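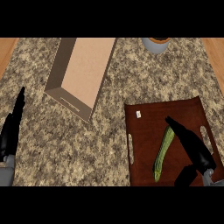 Le carton ouvert, sur le plan de travail en granit

Galette aux noix : la pâte feuilletée qui fuit

ottilie_a
Coucou tout le monde ! Je m'entraîne en janvier pour la galette du bureau (oui, encore une) et à chaque fois le beurre coule sur la plaque. J'ai mis 500 g de pâte maison, frangipane aux noix, four à 200. Au goût c'est super bon, mais le dessous est frit ! Une idée ?

Wanyama
Pâte trop chaude au moment d'enfourner. Une heure au frigo une fois montée, et tu dores deux fois.

erard
Pas d'accord avec Wanyama - une heure ça suffit pas, moi je laisse toute la nuit. Et 200 c'est mou, je démarre à 220 puis je baisse.

Wanyama
Toute la nuit avec une crème aux noix dedans, ta pâte du dessous se détrempe. Testé, plus jamais.

erard
Jamais eu le souci, tu la fais trop liquide ta crème !

Akash Nautiyal
Tu fais combien de tours, Ottilie ? Avec quatre tours simples j'avais la même fuite, depuis que je suis passé à six c'est fini.

ottilie_a
Quatre aussi... Bon, je tente six tours et une heure de froid ce soir, je vous redis !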